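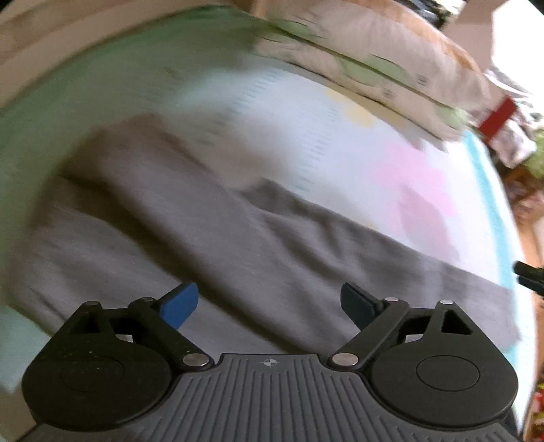
Unit 6: Moisture in Stored Grain
Instructor: Gareth Lambert

6.1 Wet basis and dry basis
Moisture content can be stated in two ways. On a wet basis, the mass of water is divided by the total mass of the sample. On a dry basis, it is divided by the mass of dry matter only. Elevators and buyers use wet basis. Most drying equations use dry basis. Check which one a table uses before taking a value from it.

M(wet) = water / (water + dry matter)
M(dry) = water / dry matter

6.2 Worked problem
A lot from the Kobzar bin has a mass of 1,121 kg. Oven tests give 127 kg of water.
Dry matter: 1,121 - 127 = 994 kg
Wet basis: 127 / 1,121 = 11.3%
Dry basis: 127 / 994 = 12.8%
Dry matter stays constant during drying, so it is carried through every later step.

6.3 Equilibrium
Grain gains or loses water until its vapor pressure matches that of the air between kernels. The curve for wetting lies below the curve for drying at the same humidity. This gap is called hysteresis.

Reading for next class: section 8, through the end of the Selto bin problem. Bring a calculator.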